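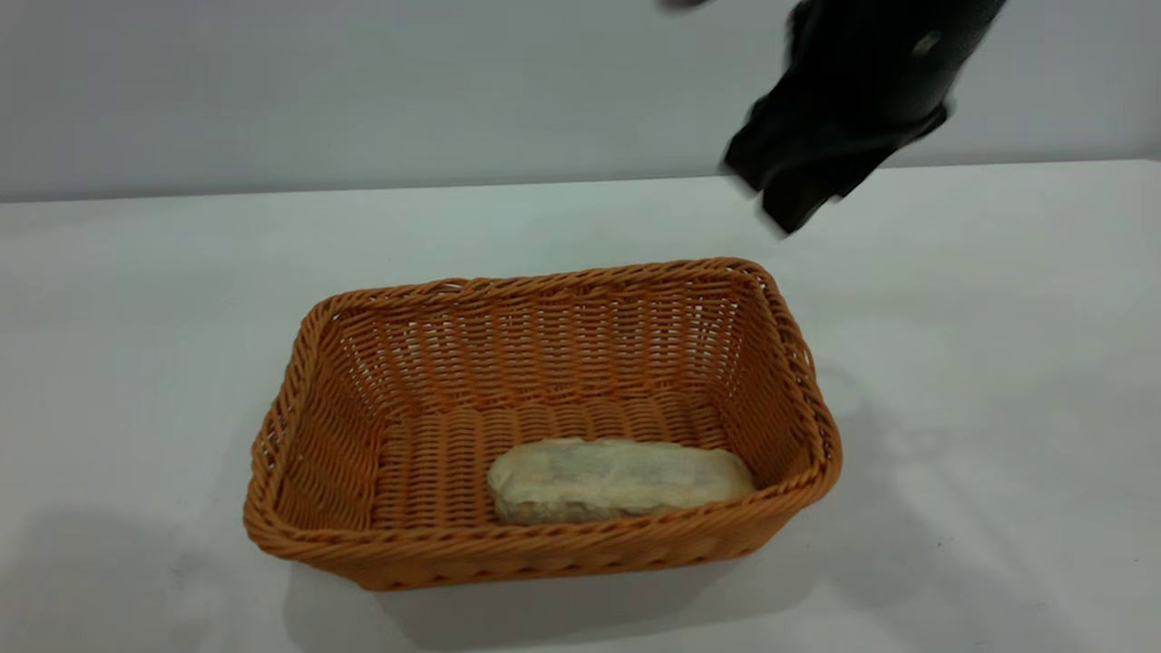
So I've been living without a proper pantry for 11 months now, and I have opinions.

When we moved to Griltport I fell for the apartment because of the windows. Big old windows, a view of the ferry, morning sun all over the living room. I did not open a single kitchen cabinet during the viewing (I know, I know). There are four of them. One has the water heater in it.

For the first few weeks I kept everything in the moving boxes and told myself it was temporary. Then one night I bought cumin for the third time and my husband lined up all the jars on the counter without a word, and that was the end of the box system.

What changed things was cooking from less stuff. I used to do a giant shop at the Kwiatkowski market out by the highway, the kind where you come home with a sack of lentils because it was cheaper by the pound. Now I walk to the little grocery on Sindlow Street every couple of days and buy what we're going to eat. It costs a bit more per item, but I throw away so much less that our monthly total went down by about 18 percent. I was shocked! I checked the receipts again and everything.

The stuff I always keep: rice, one shape of pasta (we argued, he won, it's rigatoni), canned tomatoes, chickpeas, onions, eggs, a decent olive oil and whatever vinegar is open. Flour only in winter. Potatoes and onions can't live together, by the way, the potatoes sprout like crazy. Mine are now on opposite sides of the kitchen like kids who got in trouble.

I did fail at a few things. Jars on the windowsill looked gorgeous for a week and then the paprika went the color of sawdust. Over-the-door racks rattle every time anyone goes to the bathroom. And I tried one of those apps where you log every can you own, and I lasted 2 days.

Baskets, though, I'm fully sold on. Anything that lets me pull out a whole category at once and shove it back when I'm done. Baking things in one, tea in another, and a third that's just snacks and gets emptied suspiciously fast. Measure your shelf depth before you buy any. I didn't, the first time, and the cabinet door stayed open until June.

Next up is the freezer, which currently holds bread, peas and a tub of something I made in a hurry and didn't label. It might be soup. I'm thawing it tonight, so if it's any good I'll post the recipe, assuming I can work out what's in it.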